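## 6. Comparing finger sets on delicate objects

Use this section after the arm has been homed (section 3) and the wrist camera has been focused (section 5). It explains how to run the same set of picks with each pair of fingers and how to fill in the comparison sheet.

The kit comes with two finger sets:

- **Gukik tapered fingers.** Matt black, ridged on the gripping face, narrow at the tip. Supplied fitted.
- **Brotel flat pads.** Wider, with a soft facing. Supplied in the small parts tray with four spare screws.

Both fit the same mount. The Kikero controller does not detect which set is on the gripper, so you have to tell it each time you change over.

### 6.1 Before you start

1. Switch the arm to HOLD. The lamp on the controller should show steady amber.
2. Check that the wrist camera cable has slack through the full turn of the last joint. Turn the joint by hand from one stop to the other and watch the cable clip.
3. Wipe the gripping faces with a dry cloth. Do not use spirit on the Brotel pads as it lifts the glue.
4. Open **Tools > Finger set** and pick the set that is fitted.
5. Set the closing force to 5. The scale runs from 0 to 200 and has no units.

**Caution:** The controller keeps the last force value when it is switched off. If the previous user was lifting metal parts, the gripper will close hard on the first pick. Always check the value before you load an object.

### 6.2 Choosing test objects

Hard blocks tell you very little about fingers. Almost any gripper will hold a block. Pick objects that bend, have parts that get in the way, or offer only a small place to hold. Artificial flowers are good for this and cheap to replace. The petals give way when touched, the stems spring back, and the leaves hide the point you are trying to reach.

Choose at least one flower with a single plain stem and one with a branching stem. The branching kind is harder because the thin rods cross in front of the camera as the gripper moves in, and petals hang down over the view. Expect the nearest parts to be out of focus at close range -- the lens is set for the fingertip, so anything closer to it than that will blur.

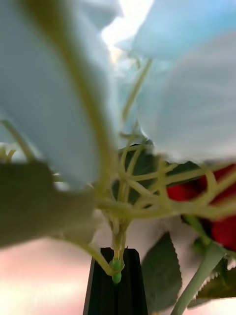
Leave some clutter beside the target. A flower standing alone is easier to approach than one with other stems and leaves near the fingers, and the result will look better than it should. Set the clutter once and keep it the same for both finger sets. A few strips of tape on the work surface will help you put things back.

### 6.3 Running the picks

Do the full run with one finger set before you change to the other.

1. Place the target flower inside the marked area.
2. Start a new log from **Record > New run**. Give it a name that includes the finger set, for example `tapered-branch-a`.
3. Switch the arm to GUIDE and bring the gripper towards the stem. Come in from below the petals where you can.
4. When a fingertip is near the stem, switch to SLOW. Use the wrist view for the last part of the move and the side camera to check depth.
5. Close the gripper. Wait for the controller to beep.
6. Raise the arm by 40 mm and hold.
7. Press **Mark** and choose *held*, *slipped* or *missed*.
8. Lower, open and back away along the same path.
9. Repeat until the sheet for that object is full.

**Note:** Do not push the gripper sideways to free it from a branching stem. Open the fingers fully, then back out slowly. The rods can hook behind a fingertip, and if the arm swings while one is hooked it will drag the whole flower and anything next to it.

If the flower slips, raise the force by one step and try again. Write the new value on the sheet. Stop at 67 with either set. Higher than that, the tapered fingers leave a dent in soft plastic stems and the dent then makes later picks easier, which spoils the comparison.

### 6.4 Changing the fingers

1. Return the arm to the park position and switch to HOLD.
2. Press and keep pressing the gripper button until the jaws are fully open.
3. Undo the two screws on each finger with the 2 mm key. Support the finger as the second screw comes out.
4. Fit the new set with the gripping faces inwards. Do the screws up finger-tight, close the jaws on the brass gauge, then tighten.
5. Change the entry under **Tools > Finger set**.
6. Run **Camera > Tip check**. The cross should sit on the fingertip. If it doesn't, go back to section 5.4.

**Caution:** Keep the brass gauge out of the jaws when you power the arm up again. On controllers with the August firmware the jaws open and close once at start-up, and the gauge will be thrown.

The Brotel pads stick out further to each side than the tapered set. An approach that cleared a leaf or a rod with the tapered fingers may touch it with the pads. This is a real difference between the two and should go on the sheet. Don't move the clutter to make room.

### 6.5 Reading the results

Compare only runs made with the same object and the same clutter. Look at three entries for each pick: the force needed, the mark, and the time from SLOW to the beep.

A long time with a *held* mark usually means the operator could not see the stem. Check the wrist recording. If the fingertip is hidden by the object itself, the finger set is not at fault and you should try a different approach angle. Repeat the pick with the same force and note the angle.

A *slipped* mark at low force is normal on smooth stems. If the tapered fingers slip and the pads don't, look at where the stem sat between the fingers. Thin stems often ride up to the very tip, where there is least grip.

| Sign | Likely cause | What to do |
|---|---|---|
| Beep but nothing held | Stem above or below the tips | Lower the approach, check side camera |
| Flower turns in the grip | Force too low | Raise by one step |
| Whole flower drags on backing out | Rod hooked on finger | Open fully, back out in SLOW |
| Cross not on the fingertip | Wrong finger set chosen | Correct the setting, run tip check |

Spare pads and screws can be ordered from Mac Carthaigh. Quote the number stamped on the back of the finger mount. Finger sets bought before January 2020 have a shorter screw, and the two lengths must not be mixed on one gripper.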